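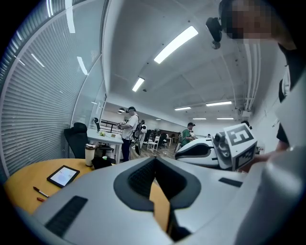 Asabe Olaniyan spent most of her time in the reserves with a supply section, and most of that time looking after stores. She joined as a clerk, became a storekeeper and left as the sergeant in charge of the stores building at Perby. When she talks about the work she talks about labels first. She wants a marking that can be picked out from across a yard, and the blocky black square on its white plate, at the end of the horizontal gripper, is close to what she has in mind. "Black on white, one shape, nothing else near it," she said. "We had crates with stencils on top of older stencils. You would have a soldier reading a crate like it was a letter from home."

She spoke to us on 14/06/2023 at her house in Tedine, where she has lived since leaving the unit. She now does the stock accounts for a farm supply business. The interview has been shortened and put in order.

Olaniyan did not plan on supply work. She had signed up hoping to drive, and was sent to the stores when the driving course was full. The first job she was given was to check the tents. "They told me there was a list and I should go and find what was on it. The list said everything was there. It was there, but the poles for one kind of tent were in the bags of another kind. On paper it was perfect."

She said that was the first thing she learned about a reserve unit. Equipment in a full-time unit gets used every week, and a fault is found by whoever uses it next. In a reserve unit the same item may sit on a shelf between one training weekend and another, and the person who put it away wrong may have moved to another town by the time it comes out. "You are always packing for a stranger," she said. "I used to say that to new people. Pack it for somebody who has never met you and is in a bad mood."

The Perby building was old and had a low roof. It had been put up as a vehicle shed and the shelving had been added in stages, so no two bays were the same depth. Olaniyan's predecessor, a sergeant named Adebisi, had kept the layout in his head. He was good at it, she said, and could send someone to the right shelf without getting up. When he retired she walked the building with him for an afternoon and wrote down what he told her.

"I filled a notebook. Then he went home and I read it, and half of it was things like 'next to where the stoves used to be.' I did not know where the stoves used to be. I called him a lot that year. He was very kind about it."

What she did next took her most of two training years. She gave every bay a letter and every shelf a number, drew a floor plan, and pinned a copy inside the door. She moved the heavy items down to waist height or lower. Cooking equipment went near the loading door, as it was always wanted first and came back last. Anything that needed to be aired after use got its own rack, and nothing could go back to its shelf from that rack without a signature.

The signature was not popular. "They thought it was about blame," she said. "It was partly about blame. Mostly I wanted to know who to ask. If a stove came back with a cap missing, I did not care who lost it, I wanted to know if it was lying in a field or in the back of a truck."

The system was tested on an annual exercise at Plevura, a training area of rough grass and pine a long drive from Perby. The unit was asked to set up a supply point for 60 people, with cooking, water, bedding and fuel. In earlier years the loading had taken a full day and part of the evening. That September it took 3 hours.

She is careful about how much credit she takes for it. The weather was dry, the trucks were on time, and the officer running the move had done the job before. "If it had rained we would have been slower," she said. "But nobody came to me asking where anything was. They read the plan on the door. I stood there with my clipboard feeling a little bit useless, and that was a good day."

Plevura did not go smoothly all the way through. The water containers had been loaded at the front of a truck and everything else was behind them, so the truck had to be emptied before anyone could fill a bottle. Olaniyan had planned the shelves and had not planned the truck. She put a loading order on the back of the floor plan the week they returned. It said what went in first and what went in last, and it stayed in use with small changes until she left.

She also changed how returns were handled. Before Plevura, everyone had helped unload and then gone home. Afterward, a party of 9 stayed to clean and check, and they were let off the cleanup at the following weekend in exchange. She had to argue for that with a platoon sergeant who thought it unfair that some people went home early. "I said they could all stay if he liked. He thought about it and came back the next day with a list of names."

Asked what people outside get wrong about reserve service, Olaniyan said they tend to think of the exercises and forget the evenings. Much of her service was spent in a cold building under strip lights, after a day at her regular job, sorting things into sizes. She had young children for part of it. Her mother looked after them on drill weekends and her husband did the evenings.

"My daughter thought I worked in a shop," she said. "She told her teacher I had a shop with tents. I never corrected it, it was close enough."

She thinks employers could be better informed. Her own manager at the time was supportive but vague, and would ask her whether she was going to be sent somewhere each time she asked for a weekend. She started giving him the training dates on one sheet of paper at the start of the year. He put it on the wall by his desk, and the conversations got shorter.

For anyone starting in a stores job now, she had a few pieces of advice. Learn to use the inventory software, but open the box as well. Find the person who has been there longest and write down what they say while they are still in the building. Do not reorganize anything in the first 3 months. "You will want to. Everything looks wrong when you arrive. Some of it is wrong, and some of it is like that for a reason, and you can't tell which yet."

She also said to be polite to drivers. A storekeeper depends on them more than on anyone else, and they remember being kept waiting.

Olaniyan left the unit with the rank she had held at Perby. She had been encouraged to apply for a staff post and decided against it. The post would have meant longer travel and more time on reports, and by then her mother was not well. She says she has not regretted it, though she misses the exercises more than she expected to — the early mornings in particular, when the stoves were going and people were still too sleepy to complain.

She has been back to Perby once, for a farewell dinner. The stores building was open and she went in. The bays still had their letters. The plan on the door had been redrawn by somebody with better handwriting, and a new rack had gone in along the back wall for radio equipment. She looked for the airing rack and found it by the loading door, with the signature sheet on its string.

"The pen was missing," she said. "The pen was always missing. I left them mine."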